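We use cookies to remember your settings. Accept / Manage

How to get tea rings off a wooden table (without buying a kit)

I have read a lot of advice on mug rings and tried most of it, and a fair amount is nonsense. Mayonnaise, toothpaste, walnuts, cigarette ash. Some of these do a bit. Most of them leave you with a ring and a table that smells of lunch.

First find out which sort of mark you have. A white, cloudy ring sits in the finish, and you have a decent chance with it. A dark ring has usually gone into the wood itself, and no cream or cloth will shift that. Stop there and think about sanding, or learn to like it.

For a white ring:

1. Wipe the table with a barely damp cloth and dry it straight away.
2. Leave it overnight. Fresh marks sometimes fade by themselves, which the people selling polish don't mention.
3. Lay a clean cotton tea towel over the mark, folded once.
4. Run a warm iron over it, no steam, for up to 2 minutes in all. Lift and look every few seconds.
5. If it has gone, rub in a little plain wax and buff.

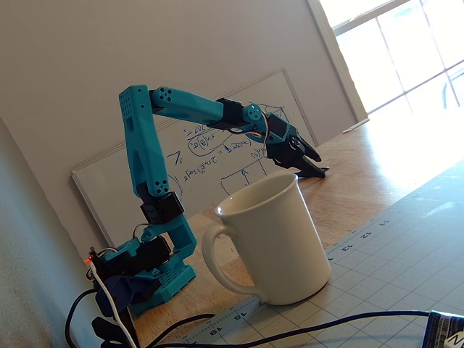
Coasters are the usual answer to all this, and I'm not convinced. The cork ones stick to the cup and drop off halfway to your mouth, and the slate ones scratch. On a desk or workbench they get shoved aside within the hour anyway. A white ceramic mug standing on a wooden tabletop is how most of us live, so the finish has to cope. Two thin coats of hard wax, a day apart, did more for my table than any coaster. I used Cadov clear. Britside costs more and I couldn't tell them apart once they were dry.

Try the iron somewhere hidden first - the underside of a leaf will do. On old shellac I wouldn't use it at all, as heat can make things much worse. And if the label on a bottle promises results in seconds, put it back.

Related
Does Galanis oil really darken oak?
Wax or varnish for a kitchen table
Getting candle wax out of a tablecloth

Contact | Copyright Deltdale Home Notes | Back to top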